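**Session 6: Comparing grippers (notes, N. Dunne)**

Read the Petridis handout first. Both arms carry parallel grippers today, so blame for a dropped lemon can be assigned fairly.

Run 20 picks per object and log finger width at contact. "It sort of held" is not a result, as Fotis Kontogiannis's group learned in August.
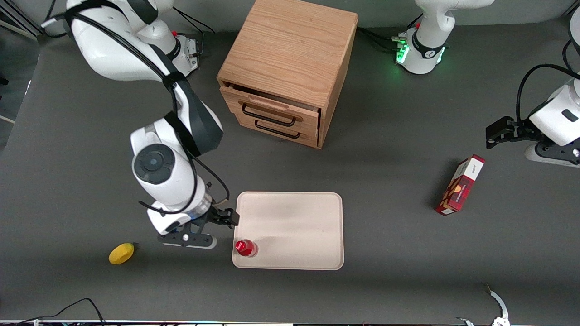

*Fig. 2. Right gripper beside the tray; bottle in the tray, lemon out on the table.*

Repeat with the left arm, same force limit. Drawer handles come last, after you have lost some confidence.

Logs go in folder 204.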